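Ruggiero Prize shortlist is out!! Discussion thread

marlin_and_twine
Original poster
Posts: 2,839

It went up this morning and I have been grinning at my phone ever since. For anyone new to this corner of the forum, the Ruggiero is the peace and mediation award that goes to local work, the kind that almost never makes the international pages. Water sharing, grazing routes, prisoner visits, two towns that haven't spoken in a generation agreeing to fix a bridge together. There are 10 names on the list this year and I'd only heard of four of them, and I follow this stuff way too closely!

My pick so far is the Nelolport harbor talks. If you missed it, the fishing crews on the two sides of the bay had been cutting each other's nets for years, and a little group called Watix got them into the same room and kept them there, meeting after meeting, until they had a shared map of who fishes where and when. The citation says 600 boats are now signed up to it. Six hundred! With a radio channel both sides use!

I've read the whole citation twice and I still want more. Who do you all like?

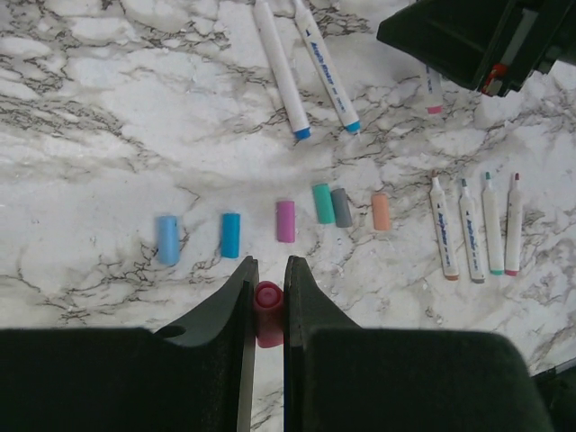
lowtidelibrarian
I like Watix too, but I'd be careful with that 600. The citation says boats "registered under the agreement," and registration was tied to the fuel discount. Plenty of crews would have signed for the fuel alone. I'm not knocking the talks, I just want to know how many of them still keep to the map in November when the weather turns and everybody wants the sheltered side.

marlin_and_twine
Fair point, and I missed the fuel part completely. I'd still say getting people to sign for a discount is a perfectly good way to start. Half the agreements I love began with somebody wanting cheaper something.

quietquorum
Can I put in a word for Bokiritz? It's further down the list and the write-up is only one paragraph, so I think people are skipping it. They run the listening evenings in the hill villages, where families from both sides of the old conflict come and tell what happened to them, and the other side isn't allowed to answer until the next session. I read a long interview about it last winter and had to put it down a couple of times. It's slow and it's hard to photograph and I think it's the best thing on there.

paperlanterns70
Bokiritz, yes!! Thank you. The waiting rule is brilliant. I've tried a version of it at our tenants' meetings (very different stakes, I know) and the whole temperature of the room changes when people can't jump straight in.

oxbow
I'll be the grump. Why does this need a prize at all? Last time, the winner spent most of the following year giving speeches abroad and the work at home went to two part-time people. A peace award picks one face out of a process that had dozens in it, and then the others at the table feel used. I've watched it happen close up and it wasn't pretty.

marlin_and_twine

Going back to oxbow, because I've been chewing on that all through lunch. I agree about the speeches. But the Ruggiero changed its rules after that, and the money now has to be spent in the place where the work happened, with both sides signing off on the budget. I love that. It means the winners have to negotiate one more thing together before they see a cent, haha.

Also, I would never have heard of Bokiritz without this list. I've spent the last hour reading everything I can find on those evenings, and I've moved them up to joint first with the harbor. So that's a point for prizes, at least in my house.
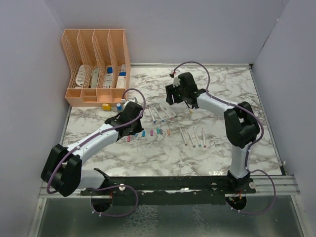

marlin_and_twine

Quick update, I found the longer citations! They're on the prize site under "background," and you have to scroll past the judges' letter. The Bokiritz one runs to some 70 pages with the appendix and it is so worth your evening. There's a section on how they choose the room for each session, which sounds dull and is completely gripping. Neither side's school, neither side's church, and the chairs get set out by one person from each village.

lowtidelibrarian
Reading it now. The harbor one has a decent answer to my question too, on the third page. They count a boat as active only if it has called in on the shared channel that season. So I take back part of my complaint. I'd still like to see the number for winter.

oxbow
I read the new rules. Joint sign-off is better than what they had. I don't think it fixes the one-face problem, and I notice the announcement photo still has one person standing in front of everybody else. But okay, better.

quietquorum
oxbow, Bokiritz asked to be listed with no individual named. It's in the judges' letter.

oxbow
Huh. Then I guess I have a favorite.

paperlanterns70
Does anyone know if the ceremony gets streamed? Last year I only found a recording with the sound missing for the first half.

marlin_and_twine
It does, and there's supposed to be live captioning this time! I'll post the link in here when they put it up. I'm making soup and watching the whole thing, speeches and all.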